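Last updated: April

I've been arguing about cups for most of the spring, and I'd like to get it out of my system.

The argument is over the handling rules we use at Taltbridge when a robot arm is moving things people might eat or drink. We inherited them from an older Gradex checklist, 100 items long, and I'd guess 6 of those get read on a normal morning. The rest get ticked. I've ticked them myself, standing up, with a coffee in my other hand, so I'm not pointing fingers at anyone.

My complaint is with item 3, which says the arm must "approach containers at a safe speed." Safe for what? A sealed jar and a thin plastic cup are very different customers. Costel Mihăilă, who wrote the local version, told me the wording was left loose so operators could use their judgment. I like Costel and I like judgment, but a new person in their second week doesn't have any yet, and the rule is supposed to lend them some of ours.

What I'd want is a speed limit tied to the container. Soft-walled cup, slow. Anything filled close to the rim, slower again. And put it in the software, please - a number on a laminated sheet stops nobody at ten to five.

Then there's the matter of what the wrist camera can see. Our log for run 2442 got me going on this, and Manuela De Luca and I went back and forth over it for a whole lunch. She thinks image quality belongs in the data people's rulebook and safety belongs in ours. I think they're the same rule.
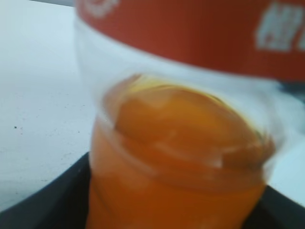 If the view at close range is a smear, then the arm shouldn't be allowed to close on anything until it clears. Stop, wait, look again. Manuela says that would add time to every single pick, and she's right, it would. The folks at Henetton would hate it. I'd still take it, at least for open or filled containers, and I'd let the boxes and tins go through at the old pace.

I'd also put trays in the written rules, with a raised rim, every time. We mostly do it already, but "mostly" depends on who is setting up. Văduva's guide gives trays a full page and I used to think that was silly. I've come around! Costel hasn't, so we're taking it up again when the next draft goes out, and I'm bringing my own cups.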